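September, workshop at Umonholm, started 7:40

Continuing with the wheels for the Tazi street board. Magdy Benjelloun sent back the second set yesterday with his notes, and he is still not happy with how the rear pair slides. I write down all of it before I forget the order. 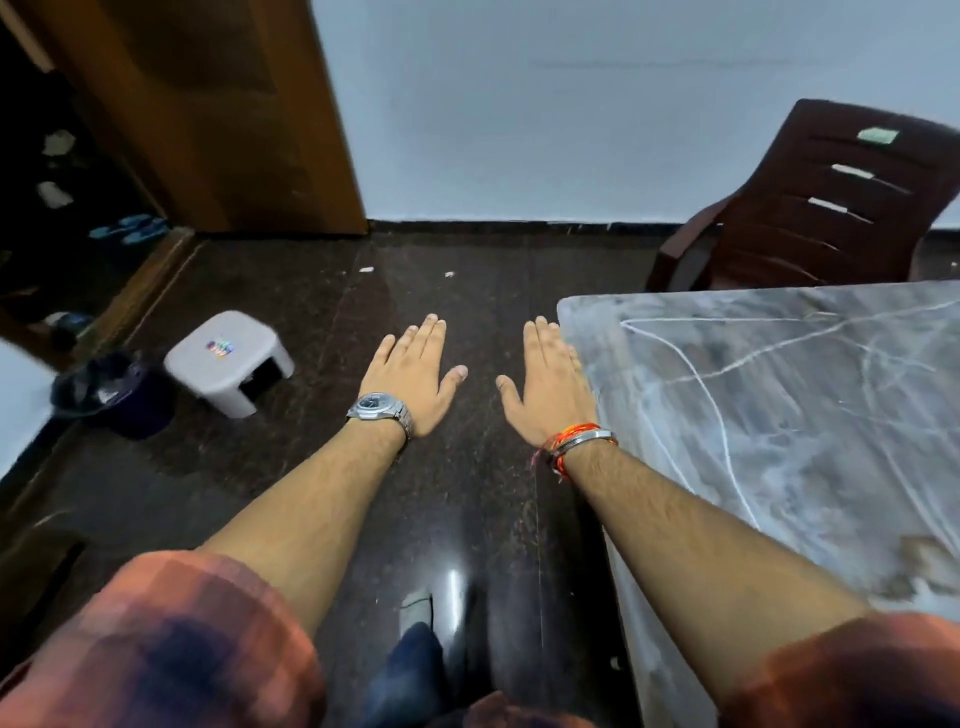
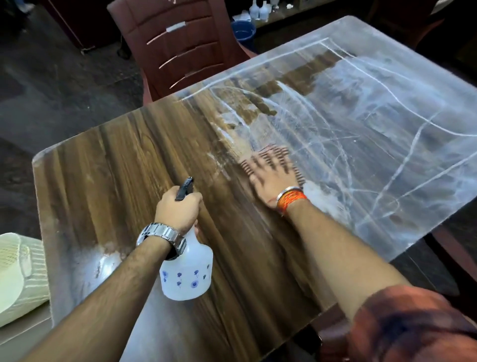
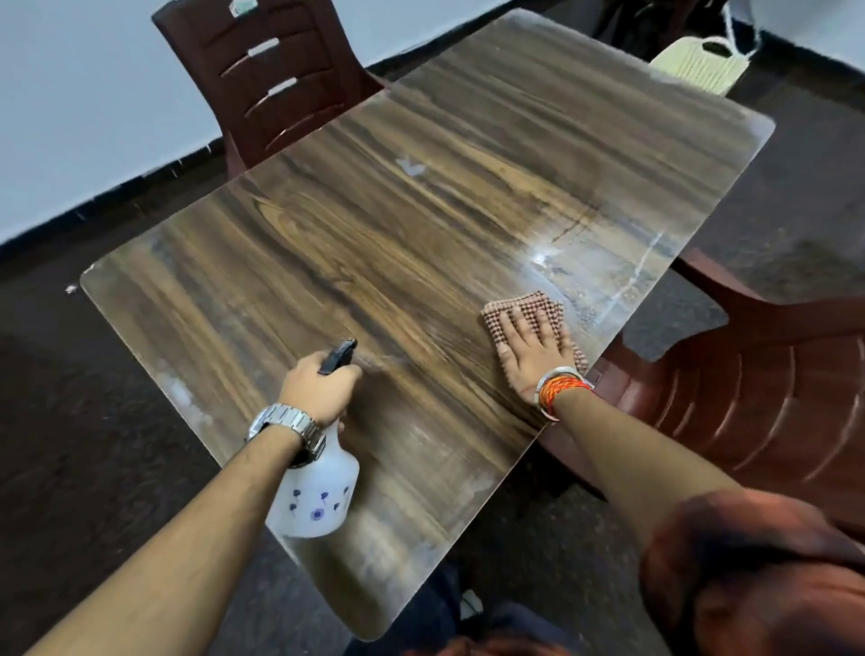
Magdy rode 52 mm wheels on the Nutham ramp, then the same wheels on the flat part behind it. On the ramp he has no complaint. On the flat, the rear ones catch when he turns the board past ninety degrees, and he had to step off 2 times. He thinks the urethane is too soft. I am not sure about this, because the front wheels come from the same batch (3798) and they slide well.

Measured the rear axle again. The washer on the left side was missing, so the bearing was touching the hanger. I put a new one and the wheel spins freely now. It is possible that this was the whole problem, but I don't want to tell him so before he rides again.

Bearings: the Rollon ones, cleaned and oiled, 3 drops is too much, it comes out on the shield. Next time use less.

Bushings not changed. Kingpin nut a half turn looser than before, as Magdy asked.

To do:

- new grip tape on the tail, the old one lifts at the corner
- ask Nutham if the ramp is free in the evening
- write the batch number on the inside of each wheel, with the paint pen and not the marker, the marker went away after one session
- order washers

Stopped at 11:15. Board is on the lower shelf, please do not tighten the trucks.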